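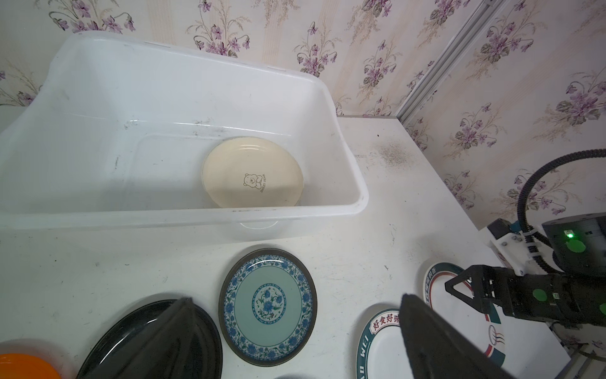 Washing Up in a Shared Kitchen: Basin or Running Tap?
Household Studies project report, Hamelport
Nelu Dinu

1. Why dishes

My first proposal was about urban rainwater. My supervisor asked what I could measure by February with no budget, and I looked at the sink.

The question became whether people in a shared apartment get through the dishes with less water and less bad feeling if they use a plastic basin. The apartment is the one I live in, on Vallwood. The bad feeling was already available.

2. The dishes

No two plates in our kitchen match. Every tenant who moves out leaves one behind and takes a better one. For the log I needed names everybody would use without a meeting, so the plates were called by whatever people already shouted across the kitchen: Sweet Bear (cream, oval, small gray bear), Blue Flowers (round, brown rim), Big Black, and WEI, the white one with the teal rim and red Chinese characters along the top. Anything orange was logged as Orange.

Sweet Bear gave the most trouble. It is oval, so it won't stack under or on top of anything round, and it tends to end up alone on the bottom of the basin after everything else has been lifted out. Big Black has the opposite problem. Its surface is glossy and people believe it is clean when they have only made it shiny.

3. Method

The basin is translucent white plastic, rectangular with rounded corners, and big enough to take up a good part of the table. We ran the trial in two halves. In the first, everyone washed under the tap as usual. In the second, everyone used the basin. Whoever washed wrote down the dishes, the start time and the finish time, and read the water meter before and after. The meter is under the stairs, which cost me one participant.

The log has 539 entries. I threw out the ones with no second meter reading, plus one where the dish was given as "guess," and kept 501.

4. What happened

Basin sessions used less water when there was a full load. For a single plate the basin was worse, as filling it to wash Blue Flowers once is a lot of ceremony. Times were close enough that I would not argue about them.

The basin also has to be washed, and this was not in my plan. By the end of the trial there were gray smudges and dark specks on the inside walls, and all 3 of my roommates described it as a thing that cleans other things and so must be clean. The white tabletop took on scuffs and a speckled dark patch that I have scrubbed twice. The wallpaper, violets on pale pink, came through fine and will outlive the lease.

5. Problems

I was both the researcher and the person who did most of the dishes. Cozma, the café downstairs, offered to let me repeat the trial there, but they have a machine.

6. If someone continues this

Log the basin as a dish. Move the meter readings to a phone photo. A student at Ciltbridge has asked for the log sheets, and they are in the blue folder on my shelf, with some dish soap on the later pages.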